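Plallum Forum > Control and Planning > Bimanual

Thread: Planner puts the second arm on hold during lengthwise folds

birberg_bench
Posted June 24, 2019

Running two arms on a shirt folding task, both on one bar at the front of the table, fixed camera on the whole workspace plus a small one at the wrist. Control loop is 30 Hz. Perception gives me a garment outline and a ranked list of grasp points, and the Plallum planner decides which arm goes where.

The trouble is in the lengthwise fold. The right arm gets its grasp near the collar, and the planner then parks the left arm a short way off the fabric and keeps it there. No error in the log, just a state of WAIT_PARTNER until the timeout at 8 seconds. Then it replans and sometimes does the same again.
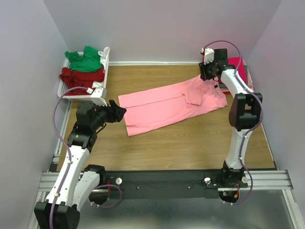

Right gripper on the garment, left gripper hovering off the near end of it.

Things I have tried so far:
Raising the timeout. It waits longer.
Lowering the minimum distance between the arms. No change.
Swapping which arm is the leader. Same fault, other side.

Config is the stock bimanual one apart from the table height and the gripper limits. Any ideas where to look?

finer_grain
What does the grasp list look like at the moment it goes into the wait? If the top candidate for the left arm is changing every cycle, the planner never sees a stable target and won't commit. There's a parameter called grasp_settle_cycles, default 6. The same candidate has to be at the top for that many cycles in a row before the arm is released.

birberg_bench
Just had a look. It does flip. Two candidates on the near end swap places with scores very close together, one on the hem and one on the fold line.

finer_grain
That's your wait, then. Set grasp_settle_cycles to 2 and see if it goes.

montoya_rig
I wouldn't do that. We had it at 2 for most of March and the arm would set off for one point while perception was already preferring another. You get a half-hearted pinch on a single layer and the top layer slides. The settle count is doing its job. The scores are what need fixing.

finer_grain
Depends on the garment. On towels I run it at 2 with no trouble.

montoya_rig
Towels have four corners and no collar. A shirt bunches up at one end and the outline changes every time the holding arm moves a little.

birberg_bench
I can see both points. Here is what the wrist camera gets, which might say more than the scores do.
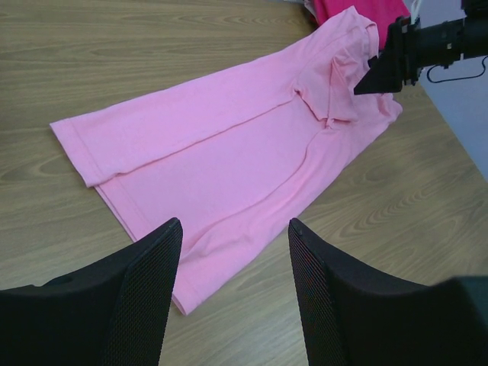
Wrist view. Hem end between the near fingers, other gripper at the collar.

The fold line is quite plain to the eye, and so is the stitched band along the hem. The segmentation gives me one pink blob and treats the raised fold as an outer edge about half the time. Where it does that, the fold line candidate jumps to the top of the list.

quietloop
Is the darker pink item behind the collar being kept out of the mask? From that view only a bit of it shows and it's right up against the shirt. If your colour threshold is wide, the two will merge and the outline will grow at the far end. That would move the centre line, and your candidates are scored by distance from the centre line.

birberg_bench
Hadn't thought of that. Will check the masks tonight.

montoya_rig
Good spot. The stock threshold is wide on hue. I'd still look at the raised fold as the main fault, though. Do you use the height channel at all?

birberg_bench
Not from the wrist camera, no, it's colour only. The fixed one has height but at that distance a fold in thin cotton is down in the noise.

finer_grain
Then you can't tell a fold from an edge by height, and you need to do it over time. Keep the outline from the last good fixed view, project it into the wrist view, and only accept an edge that lies near it. It's a few lines in the mask node. The function is already there for the dual camera demo, it just isn't switched on in the stock config. Look for use_prior_outline.

quietloop
Careful with that one. The prior is only dropped when a grasp is confirmed. If the garment shifts without a grasp, you are matching against an outline that's out of date, and it will happily reject the true edge.

finer_grain
True. Set prior_max_age as well. I have it at one second.

birberg_bench
Right, results. I went through the masks first. quietloop was correct, the darker item was getting merged in on a good share of the cycles. I have put a fixed keep-out area over the back right corner, where the finished pile goes, so nothing there can join the mask. That alone made the scores steadier but it still waited now and then.

Then I turned on use_prior_outline with a max age of one second, and left grasp_settle_cycles at 6. The left arm now commits to the near corner of the garment and the right arm comes down to the other one.

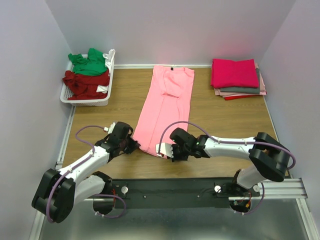 I replayed the recorded set through the new config, 3,477 cycles in all. The top candidate for the left arm no longer swaps between hem and fold line at any point where the prior is fresh. It does still swap just after the prior expires, so I may try a longer age.

montoya_rig
Glad you left the settle count alone. On the longer age, I'd tie it to arm motion before going up in time. If neither arm has moved, the outline hasn't gone anywhere and there's no call to drop it.

finer_grain
That assumes the cloth stays put when the arms do. A bunched collar can relax by itself. I'd go up to two seconds at most and leave the motion logic out of it.

montoya_rig
It relaxes by a very small amount. The match band is wide enough to take it up.

finer_grain
On your band, maybe. The stock one is narrow.

birberg_bench
I'll try both and post the logs. One more question while you are here - does the keep-out area get passed to the motion planner too, or only to the mask? I need the arms to be able to reach that corner for the place step.

quietloop
Only the mask, as long as you put it under perception in the config file. If you put it in the top section it applies to everything and the place step will fail with NO_PATH.

birberg_bench
It's under perception. Thanks, will report back once the logs are up.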